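Lerkon Folding Work Stool, four months in

I put off buying a proper work stool for years. I had a kitchen chair with one short leg, and before that an upturned crate with a cushion on it, and I told myself that was fine for the sort of thing I do in the spare room (gluing, soldering, a bit of picture framing, a lot of staring at things I've just glued). Then in February my back had other ideas, and after a week of walking like a question mark I ordered the Lerkon folding stool from a shop over in Dunport.

It came in a flat box that was much heavier than it looked. I dragged it up the stairs one step at a time, which wasn't great for the back either! Inside you get the seat, the folded base, a foot ring, a bag of bolts and one hex key. The instructions are a single sheet with drawings on it and hardly any words. Step 4 is the one to watch. The foot ring has a top and a bottom, they look identical, and the drawing is so small you'd need a jeweler's loupe to tell which is which. I put mine on upside down, sat on it for two days wondering why my heels kept slipping, then took it all apart again. The little lip goes UP. If you take one thing from this review, take that.

Putting it together the first time took me most of an evening with the radio on. The second time, fifteen minutes, so you do get quicker.

Now the seat. It's firm. I want to be clear about that because the listing uses the word "plush" and I don't know who they had sit on it. For the first week I thought I'd made a mistake and very nearly boxed it back up. But I've come round to it, because a soft seat lets me sink and slump, and on this one I stay more or less upright without thinking about it. The front edge curves down, so it doesn't dig into the backs of your legs. The cover is a dark gray woven stuff that shows every speck of sawdust and also, annoyingly, every cat hair. It wipes down okay with a damp cloth, though wood glue is there for good. Ask me how I know.

Height is the best thing about it. There's a lever under the right side and it goes up and down in 14 steps, each with a good solid clunk. I'm not tall, and most stools leave me either kneeling at the bench or dangling like a kid at a lunch counter. With this one I found my spot on the third or fourth try and marked it with a dab of nail polish, so that when my brother-in-law comes over and cranks it up to the ceiling I can get it back. My old neighbor Masaru Kawaguchi tried it too. He's a good foot taller than me and had it nearly all the way up, and he said it was fine for his knees but he'd have liked a wider seat. Fair enough. It is on the narrow side.

Folding is a mixed bag. You pull a ring under the seat and the legs come together, and it'll stand against a wall or slide in behind a door. Lovely. But the ring is stiff, and there's a spot where the two back legs meet that will have your finger if you aren't paying attention. I got a blood blister in the first week. I now fold it with my foot against the base and both hands well up on the seat, and it hasn't bitten me since. It also doesn't lock when folded, so carrying it down the stairs is a bit like carrying a deck chair that wants to be a deck chair again.

I should mention the other one I looked at, the Yook Perch. It's cheaper and lighter, and the seat really is soft. I sat on one in the shop and it wobbled when I leaned over to the left, and I lean to the left all day long because that's where I keep my tools. If you mostly sit straight at a desk you might like it better. There's also a Namach with wheels, but wheels on my floor would mean chasing the bench around the room, so I didn't even try it.

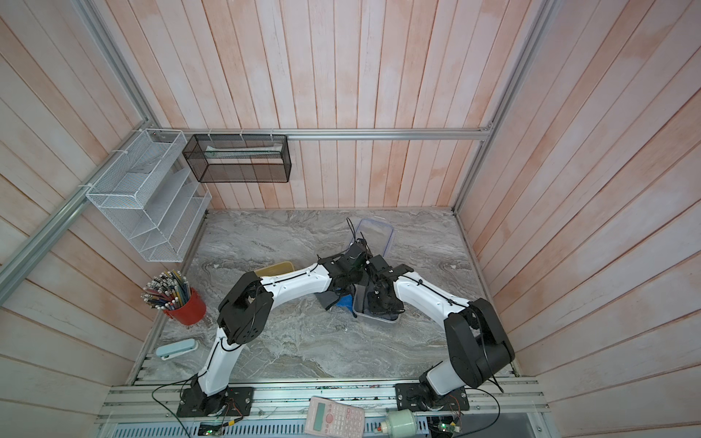

The footprint is what I'd measure before ordering anything. A stool with splayed legs needs more floor than you'd think, and with the Lerkon the back feet stick out a good bit past the seat, so if your bench is hemmed in you'll be clipping the wall every time you push back. A work area with plank walls all round it, like the pink and white one with the gray marbled top, only gives you so many places to pull up a seat, and you'd want the foot ring tucked right in under the near edge. Mine is open on two sides and I still catch the baseboard. I stuck felt pads on the back feet after I saw the first scuff. Do it on day one and save yourself the touch-up paint.

Noise, since somebody asked me about that last time I reviewed a chair: it was silent for the first couple of months and then it began to creak when I twisted round. I went over all the bolts with the hex key and two of them had worked a little loose. Tightened them and the creak went away. I do that every few weeks now, it takes no time at all. I'd still have liked some lock washers in the bag. I've since added my own from the jar of odds and ends, and the two back bolts haven't budged.

The rubber feet are good. They grip the wood floor and they don't leave marks. One popped off when I dragged the stool over the door sill, and it pushed back on by hand. The paint on the legs is less good, and I've got a chip the size of a lentil where I bumped it with a clamp, with bare metal showing. I touched it up with a black marker and you'd have to know where to look.

Would I buy it again? Yes, I think so, grumbling about the word "plush" the whole way. My back's a lot happier, and I can sit through a whole afternoon of framing without getting up to stretch every ten minutes. I'm giving it 4 stars, with one off for the finger-biting and the tiny drawings. If Lerkon ever sells the seat in a wider size I'll tell Masaru.

Oh, and keep the hex key! I taped mine under the seat, next to the lever.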